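工作台手记 一月
记录：Parkerwood 工作间 道具组
分享 16 评论 3

上午开门的时候屋里还凉，先烧了水，把昨晚晾在椅背上的抹布收了，然后才想起来那只蒸笼还没登记。这一篇主要就写蒸笼和它的几个小包子，顺带记一下桌布，写得啰嗦一点，反正本子还厚，以后翻回来找东西的人（多半是我自己）能少走点弯路。

蒸笼是过家家厨房那一套里的，编号 3146，和梨、西瓜还有泡棉方块装在一只箱子里。说起来我对这一套特别偏心。别的套里什么小煎锅小茶壶，看着都精巧，可一摆到桌上总觉得冷冷清清的，蒸笼一开盖就不一样了，竹子的颜色暖，包子挤在里面，哪怕只有三个，也像是有人马上要喊吃饭。我小时候家里早上蒸包子，最喜欢站在灶台边上等掀盖子那一下，所以每次轮到登记这一箱，我都要磨蹭很久。

先摆了一遍。盖子平放在蒸笼后面偏右，梨紧挨着盖子，包子全放进笼里。

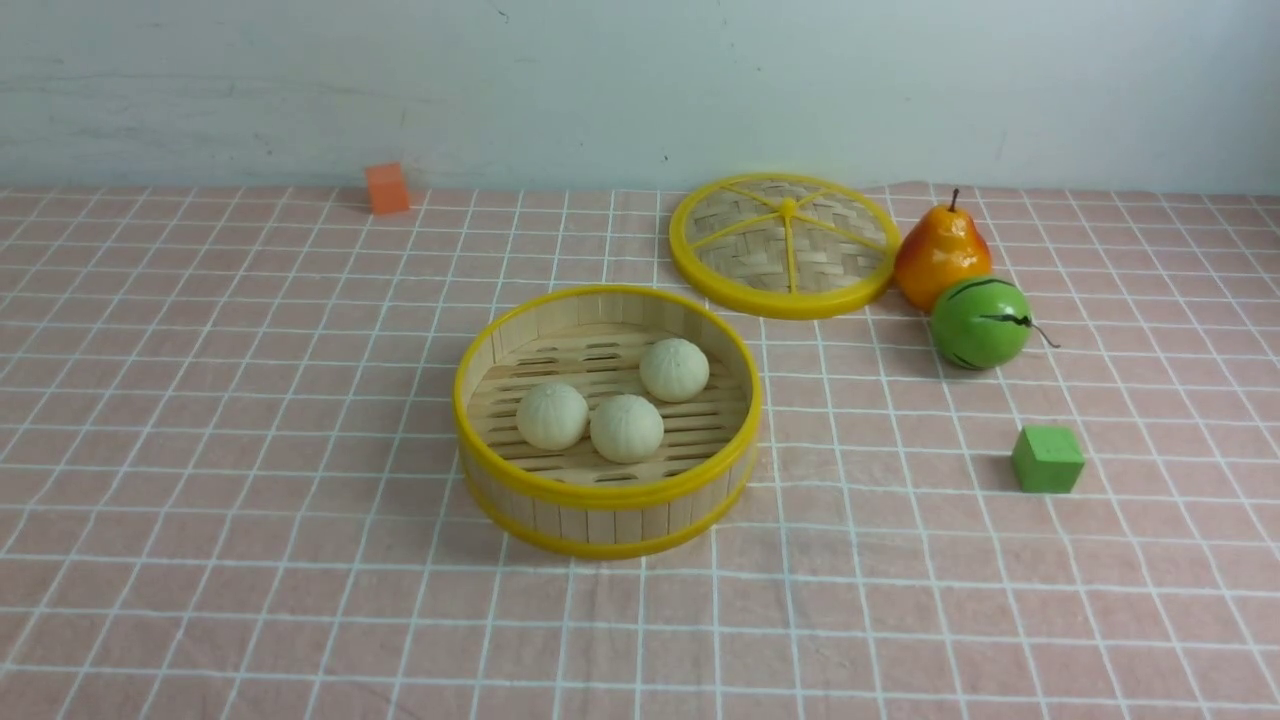
三个包子都在笼里，左边空着一块。

摆完站远了看，觉得包子的位置还可以再想想。我本来的意思是让它们散开一点，放着放着就都往一边去了。后来又觉得这样也好，真的蒸笼里吃剩三个的时候，也不会有人专门去摆匀。竹条底板露出一片，刚好能看清缝，登记表上“底板”那一栏我就是照着这一块填的：竹条平行，窄缝，没有另垫东西。以前在这一栏写过“正常”两个字就交差，后来自己翻表都不知道正常是什么样，现在都老老实实写长一点。

黄色塑料圈的事也记一下。蒸笼上下各有一道圈，盖子外面还有一道粗的，颜色很亮。刚到货那阵子我嫌它太跳，和竹子不搭，跟组里念叨过好几回想换成竹圈。用久了倒是改了主意，塑料圈好擦，而且小朋友一眼就知道手该往哪儿拿。竹圈的样品是从 Dresiva 那边要的，一直放在第 16 号抽屉里，谁有兴趣可以拿出来比一比，我就不折腾了。

再说桌布。粉色这块，细线格子，是我们三块布里我最常拿的。优点是和什么都合得来，包子放上去也不抢，缺点就是叠过以后总不肯服帖。今天铺上去之后拿手掌从中间往四边推，推了好几趟，近处的格子还算规矩，有几道浅浅的斜褶就是赶不走。

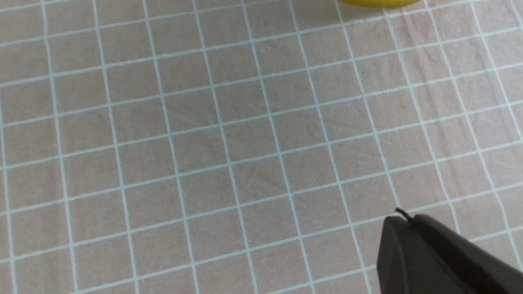 桌布的格子，右半边的线有点弯。

这种弯平时不碍事，摆蒸笼也压得住，要按格子对位置的时候就有点讨厌，你以为摆齐了，换个方向一看又斜了。我试过喷一点水再抹平，也试过隔着毛巾低温熨，都能管一阵子，收进箱子再拿出来又是老样子。组里有人提议以后不叠了，找根纸筒卷起来放，我觉得可行，Prodero 的货架最上层还有一段空位，长度够不够得拿尺子去量。今天没顾上，先写在这里，别忘了。

中午吃饭前屋里升到 26 度，把外套脱了，顺手擦桌边。墙脚那一圈也想擦，后来作罢，那是下回大扫除的事。

下午接着弄竹件的毛刺。做法还是老一套，先用干毛刷顺着竹丝把灰带出来，再拿手指肚沿着内壁慢慢走一圈，觉得扎手的地方贴一小截纸胶带做记号，最后用 1000 目的砂纸轻轻蹭，蹭几下就停，摸一摸再说。千万不要横着磨，竹丝一横磨就起绒，越磨越毛，我去年磨坏过一个小簸箕，到现在看见它还心疼。蒸笼内壁比我想的好，只贴了两处胶带。盖子的编面我没有动砂纸，编织的交叉处太细，万一磨断一根，整片都会松，只用毛刷刷了正反两面。刷的时候发现 Kavanagh 那罐竹木胶的盖子又粘死了，用热水泡了半天才拧开，以后用完请擦一下罐口，拜托拜托。
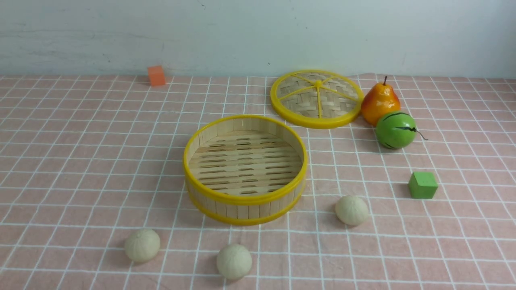

收纳的顺序我想重新定一下。从前是谁收谁说了算，大的先进箱，小的往缝里塞，结果下一次开箱总要翻到底。这次我把整套都摆到布上，一样一样想它该跟谁住在一起。西瓜和梨本来就靠在一块儿，索性让它们合用一只软布袋，西瓜旁边伸出来的那根卷卷的细蔓要朝里放，别露在袋口，容易勾。三个包子都拿出来散在布上之后，我才觉得它们应该有自己的小盒子，以前直接扔在笼里盖上盖，一路晃到目的地，褶子上全是蹭的灰。橙色和绿色两块泡棉离得老远，橙色的在左后边靠墙那头，孤零零的，差点就漏收了，所以方块单独一袋，袋口写上颜色，少一块马上就知道。蒸笼最后放，盖子倒扣在里面还是正着盖，我还没想好。倒扣省高度，可是盖子中间那个小凸起会顶着底板，垫一块绒布大概能解决。

包子的小盒子我先拿一个装纽扣的旧盒子顶着，里面铺了一层裁下来的绒布。放进去刚刚好，盖上也不压褶。说到褶子，我们这几个包子的褶做得真是细，往顶上一收，很像样，前阵子有位同事说比她自己包的强，说完又觉得不服气，第二天带了一饭盒真包子来让大家评理。评理的结果我就不写了，总之饭盒是空着回去的。要是以后再添一笼，我还想要这种奶白色的，太白的摆在粉布上发冷，像是刚从冰箱里拿出来。

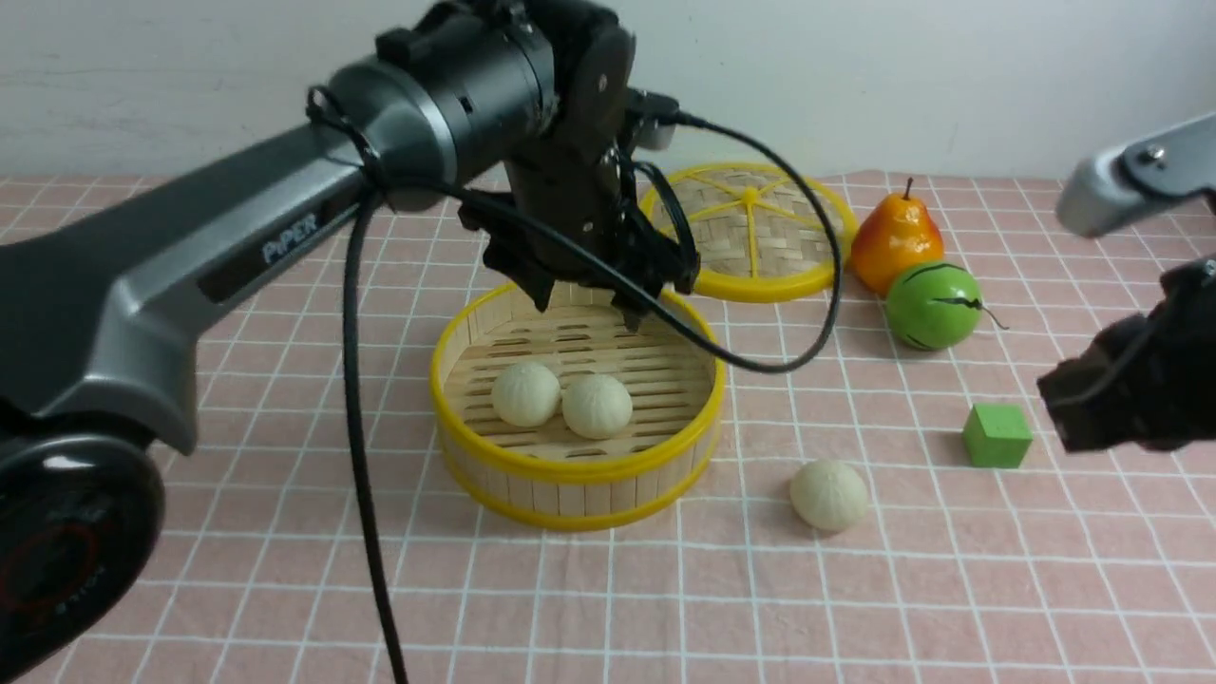
添一笼的事其实也不急，先把手头这只用好。我倒是想过配一双短筷子或者一个小夹子，跟包子放在一起，小朋友用手抓当然也高兴，有了夹子就可以玩“一位客人一个”，给谁夹、夹到哪只盘子里，能玩好久。盘子箱里就有，浅口的那几只合适，深的不行，包子放进去只露个尖，看着怪可怜的。夹子要挑头圆一点、弹力软一点的，太硬的一夹就在褶子上留印。下次去买绒布的时候一起看看，价钱记在采购单的背面，正面已经写满了。

另外登记表上“蔬果”那一栏，梨和西瓜我写了两行。梨的颜色我犹豫了一会儿，说橙也对，说黄也对，还带点红，最后写的是“橙黄带红，亮面，深色短柄”。别嫌长，我们另外还有一只青梨，上回就是写了个“梨”，两只装错了箱子，找了一整个下午。西瓜好办，绿底深色条纹，全屋只有这一只。

四点多泡了茶，坐下来把标签写完。箱子正面贴大标签，写编号和“蒸笼套”，侧面贴小的，写里面分几袋。字我尽量写得端正，钢笔的墨在标签纸上会洇，换了圆珠笔。旧标签撕不干净，留了一层白的，拿风筒吹热再揭就下来了，手别太急。

还没做完的：量货架上层的长度，找纸筒；裁一块圆绒布垫在蒸笼里；看夹子；把胶罐放回水槽右边的架子上，我刚才用完随手搁在窗台了，明早来的人看见了麻烦挪一下。

评论（3）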